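Tollholm Prints -- About Us

Reading time: 3 min

Tollholm Prints was opened by Gleice Teixeira and Despina Zervas in a former bakery on the harbour side of Florkton. Gleice collected old sea charts from the age of 16, and Despina worked many years as a paper restorer. In the first winter they had 80 prints and one good lamp. 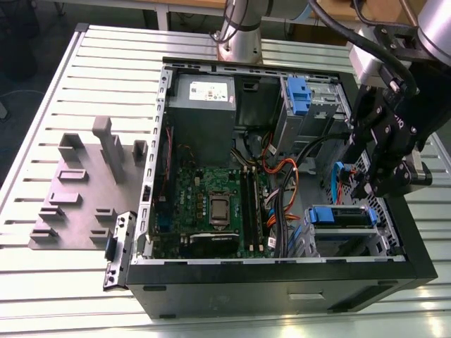 Open desktop tower with its Dell motherboard

Today we sell maps, bird engravings and botanical plates, most of them coloured by hand. Each sheet is examined out of its frame before we offer it, and we write on the back of the mount what we know of its age and its origin. If we are not sure, we write this also.

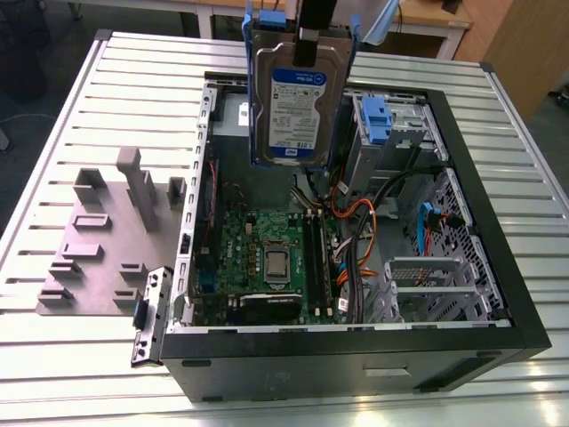
Framing is done in our own workroom by Kidus Woldegiorgis, who learned the trade from his uncle. He uses only acid-free board and he likes narrow mouldings -- but he will listen if you prefer a wide one. For a strong colour beside an old engraving, he can mix a blue as bright as the rails around that hard drive, and it suits the sea charts very well. Please allow 20 days for a framed order.
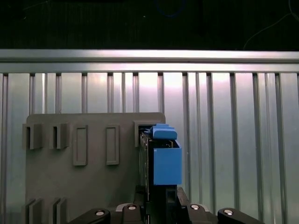

Visiting the gallery

We are open every day except Tuesday. Erlinda Cabrera will be glad to show you the drawers, and in February we hang the Vakine collection of lighthouse views on the upper floor.

Contact | © Tollholm Prints | Back to top

Recent items
Caring for a hand-coloured map
Luo bird engravings, second group
How we choose a mount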